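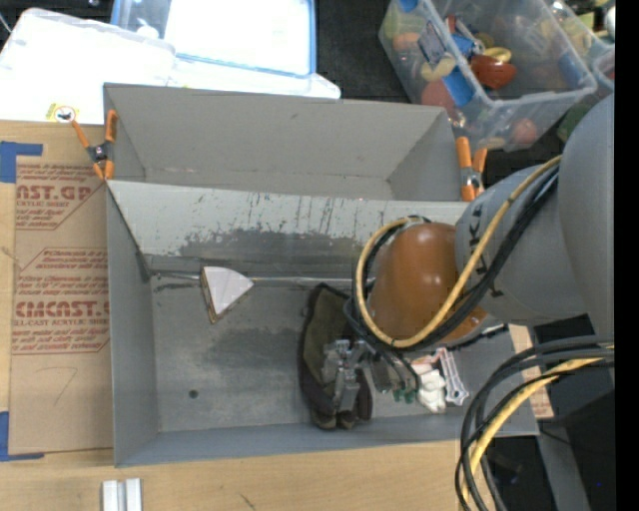 Gray bins on the wood table

Thread: Moving two floors up in September, sort first or pack first?

dpimentel
Posted 2019-08-10
Okay, so we finally got the bigger apartment. Same building, two floors up, which everybody keeps telling me is "the easy kind" of move. Is it?? I have a closet I haven't seen the back of since my kid was in diapers, and my husband wants to just carry everything upstairs and deal with it there. I want to sort first. Open bins, one for keep and one for donate, and go shelf by shelf in the evenings. Who's right?

Kamran S
Sort first. We did it his way when we left Morais Street and I was still opening mystery boxes the next spring. One of them was all coat hangers. I paid to store that box!

elainem
Gonna disagree. I sorted before my last move and burned out after the linen closet. By the end I was throwing away stuff I later had to buy again (a perfectly good colander, I'm still mad). When you can see the new shelves you know what fits. For two floors in the same building I'd just haul it.

Kamran S
You bought one colander. I had coat hangers in storage for eight months.

elainem
It was a really nice colander.

H_Correa
Does the building make you reserve the elevator? Ours does, and that decided it for me. I had it for one morning and every extra box was another trip. I ended up with 61 boxes and my brother-in-law has not forgiven me. If I'd had to do it again I'd have cut that way down before the day came.

dpimentel
Yes, we have to reserve it, and there's a $15 fee. I hadn't thought about the time limit, good point. I figured we'd take small stuff up the stairs after work – but my knees may have opinions about that.

wash_b
Everyone's arguing about when, and I'd argue about what you put it in. Skip cardboard for a move this short. Open bins, fill, walk up, dump on the bed, walk back down. No tape. I had a quote for movers at $700, got another one down to $500, and then did it myself in a weekend with four bins and a hand truck.

elainem
Bins with no lids on stairs, though? I'd be picking socks off the landing.

wash_b
Don't fill them to the top. Books in the bottom, clothes over them. Never dropped a thing except a lamp, and that wasn't in a bin.

Kamran S
Books in the bottom of a bin you're carrying up two flights, with her knees?

wash_b
Fine, fewer books.

dpimentel
Haha, the books can ride the elevator. I think I'm going to split it. Closet and kitchen get sorted down here, and the kid's room goes up as is because he'll fight me on every single toy anyway. Does anyone know if the thrift place on Brilon still takes bedding? Last time they sent me home with two comforters.

H_Correa
They took towels from me in the spring but no pillows. Call before you load the car.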